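Why Do Metal Things Feel Colder Than Wooden Things?

Last updated: July

Walk into the kitchen early in the morning, before anyone has turned on the oven. Put one hand on a wooden table and the other on a metal tray. The tray feels colder. Most people would say it is colder.

If both have been sitting in the same room all night, they are the same temperature. A thermometer taped to each one will show you the same number. So why does your hand disagree?

Your skin is warmer than most of the things you touch indoors. When you touch something cooler, heat moves out of your hand and into it. Heat always moves this way, from the warmer thing to the cooler thing. It keeps going until both are the same temperature.

Your skin has tiny nerve endings that respond to its own temperature. They can't measure the tray or the table. If heat leaves your hand fast, your skin cools fast, and you feel cold. If heat leaves slowly, you hardly feel a change.

Metal lets heat move through it quickly. We call it a good conductor. The heat from your fingers spreads away into the rest of the tray, and more heat follows it. Wood is a poor conductor. The heat stays near the spot you touched, and that spot soon warms up — then your hand stops losing much heat at all. 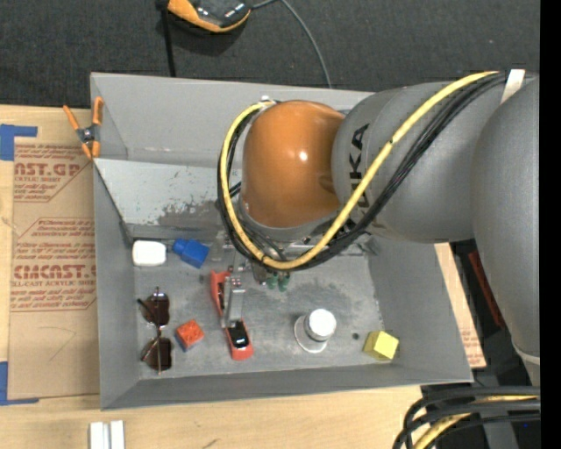
A poor conductor is also called an insulator. Wood, cork, wool and many plastics are insulators. Air is a very good one when it can't move around much. A wool sweater works by trapping air between its fibers. The sweater doesn't make heat. It slows down the heat leaving your body.

This is why some cooking pots have wooden or plastic handles. The metal part carries heat from the stove to the soup, and the handle slows the heat down before it reaches your hand. Always check with an adult before you pick up a pot, as any handle can get hot.

Try it yourself

You need a metal spoon, a wooden spoon, a plastic spoon and an adult to help.

Leave the spoons on a table overnight. In the morning, hold each one against your cheek for a moment. Write down which feels coldest.

Next, ask the adult to pour warm water from the faucet into a mug. Put a small dab of butter near the top of each handle and stand the spoons in the mug. Watch to see which butter gets soft first. If nothing happens after a while, the water may have cooled down too much. Pour it out and start again with fresh warm water.

Words to know

Conductor: a material that lets heat pass through it easily.
Insulator: a material that slows heat down.
Temperature: how hot or cold something is, measured with a thermometer.

Written by Stanisława Kozłowski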